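How to Dry Knit Garments Flat Without Stretching Them

Hanging a wet knit from a line or hanger puts the full weight of the water on the shoulders and neckline. Cotton jersey tolerates this better than wool, but both will lengthen over repeated washes. Flat drying avoids the problem and needs no special equipment beyond a clear surface and two towels.

What you need

Two bath towels, light in color or already washed enough times that they no longer shed dye
A table, bed or mesh drying rack larger than the garment
A tape measure
A small fan (optional)

Step 1. Measure before washing

Lay the dry garment on a table and measure the chest from underarm to underarm, the body from shoulder to hem, and one sleeve. Write the numbers down. Knits relax when wet, and the original shape is hard to judge by eye afterward.

Step 2. Remove water

Drain the basin and press the garment against the side. Do not twist. Lift it with both hands underneath so that no part hangs free. Place it on the first towel, roll the towel up from the hem end, and press along the roll with your forearms. Unroll and repeat with a dry section of towel if water still comes out under pressure. A washing machine spin of 2 minutes on the lowest setting does the same job for cotton. Skip it for wool unless the label allows it.

Step 3. Lay out and shape

Spread the garment on the second towel or directly on the rack. Start at the neckline, then square the shoulders, then work down to the hem. Contrast trim is a useful guide - if the edging ripples, the fabric beside it has been pulled too far.

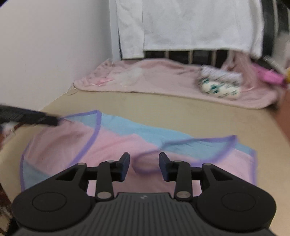 Pink and light blue garment with purple trim, spread on a flat surface.

Check the measurements from Step 1. Ease the fabric in or out with flat palms, never with the fingertips, which leave small peaks at the edges. Close buttons and zippers before the final adjustment.

Step 4. Dry

Keep the garment out of direct sun and at least 40 inches from a radiator. Thin cotton takes 6 to 8 hours indoors. Heavy wool can take two days, longer in November if the heat is off. Turn the garment over once the top side feels dry, and replace the towel at the same time.

Troubleshooting

Hem has flared: dampen the hem only, push it back to width and let it dry again.
Musty smell: drying took too long. Rewash, press out more water in Step 2 and run the fan across the surface on low.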